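Vornudeo Sorting Challenge

The Vornudeo Sorting Challenge is an annual student robotics competition held in Trindton. Teams program a single robot arm to pick up small blocks and place them at assigned positions on a flat board. The arm is the same for every team and may not be altered, so entries differ only in software and in the design of the gripper fingers.

History

The contest began as a class project in the automation course at Dadetti Technical School, where it replaced a written final. It was opened to other schools after 3 years. In the most recent season 143 students took part, in teams of up to five. The trophy is named the Ó Súilleabháin Cup, after the family that donated the first arm.

Format

Each team is given a work period of 14 minutes, during which the program must run without manual input. The starting layout is drawn by lot and entered by the judge. Blocks differ in shape and color, and the task sheet may refer to either property. A block counts as placed if it is upright and entirely within its target area when the arm returns to its rest pose. Touching a block that is not named on the sheet carries a penalty. Control programs are limited to 512 lines, excluding the supplied motion library.

Equipment

The arm works over a pale wooden board laid on a perforated metal table. Gripper fingers are attached to a flange at the end of the arm and may be changed between rounds but not during one. Block shapes in use include cylinders, cubes, hearts and stars.
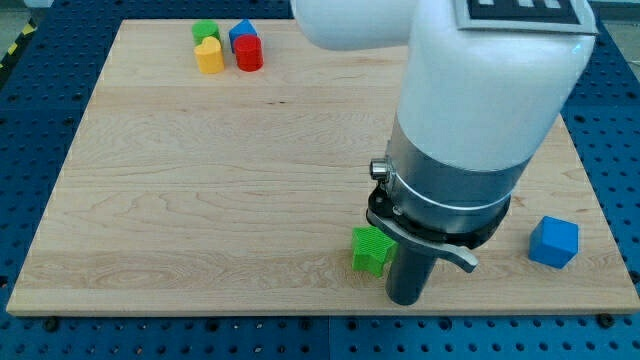
Lama Jaber wrote in the course newsletter that the line limit should be dropped, as it led teams to pack several commands onto one line and made the programs hard for judges to read. The limit was kept for the following season, with a rule added against more than one motion command per line.

Scoring

Placement accounts for most of the score. The remainder is given for the written log, which must list every failed grasp during practice and the change made in response. Ties are decided by the shorter run time.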